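**Buns collapse when I lift the lid - electric steamer**

**lninh** - 8/19/24

I switched from bamboo over a wok to an electric steamer last winter and my buns have been worse ever since. They look fine through the glass, then the lid comes off and in a minute the tops wrinkle and sink. The bottoms are a bit gummy too.

Dough is all-purpose flour, instant yeast, a little sugar, water, a spoon of oil. I proof until puffy, steam on high, and take the lid off as soon as the timer goes. Pork filling, pleated tops. I do four to a batch because that is what fits on the steel tray with room to spread.
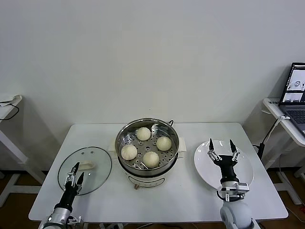

The plain ones with no filling collapse less, maybe one in a batch. I've tried less yeast and it made no difference that I could see. Is it the machine or is it me?

---

**chantal_p**

Mostly the lid. Turn the heat off and leave it shut for 3 minutes, then tip it open a crack and wait another minute or two before you take it all the way off. The drop in temperature is what shrinks them.

The other thing is water. A glass lid doesn't absorb anything, so the steam condenses and falls on the buns. Tie a dish towel around the lid with the corners knotted up over the handle. Keep the corners away from the base.

---

**jdhillon**

I don't agree that it's the lid. I open mine right away every time and they hold. Wrinkled buns are overproofed buns. "Until puffy" is too long if the kitchen is warm. Mine get 28 minutes after shaping and that's it. If you poke one and the dent stays, you've gone too far.

---

**chantal_p**

28 minutes in your kitchen. In February mine would be rocks. I go by weight in the hand - when a bun feels light for its size it's ready.

But overproofing is possible, sure. It would explain why less yeast didn't help if lninh just waited longer for the same puff.

---

**lninh**

I did wait longer, yes. I was going by looks.

---

**Sheldon L**

Are you starting with cold water or already boiling? With my old Gudlow I started cold and the buns finished proofing while it heated. Now I put them in over boiling water and proof them less. One or the other, but you have to pick.

Also, parchment squares. Straight on a steel tray with holes the bottoms pick up water. That's your gummy part.

---

**jdhillon**

Seconding parchment. Cabbage leaves work too.

---

**aaliyah_mac**

Turn it down. High is too much in those small electric pots. I have a Petrenko with three settings and the middle one fixed this for me without changing anything else. On high the buns blow up fast and there's no structure to hold them when they cool.

---

**Sheldon L**

Medium only works if it keeps a steady steam. Some of the cheap ones cycle on and off and then you get dense buns.

---

**lninh**

Made 2 batches today from the same dough. First one: parchment, medium, lid left shut for 3 minutes after. All smooth on top, bottoms dry. Second one: same, but I opened it right away. One wrinkled a little on the side, the other three were fine.

So the lid does something, but less than I expected. I also cut the proof short for both, which probably did the rest. Started from boiling.

---

**jdhillon**

One bun out of four could be a thin spot in the dough.

---

**chantal_p**

Or it could be the lid.

---

**aaliyah_mac**

How long did you steam them on medium? I add a couple of minutes for meat filling.

---

**lninh**

Added 2. I cut one open from each batch and the pork was cooked through. Going to try the towel next time, I still had drips.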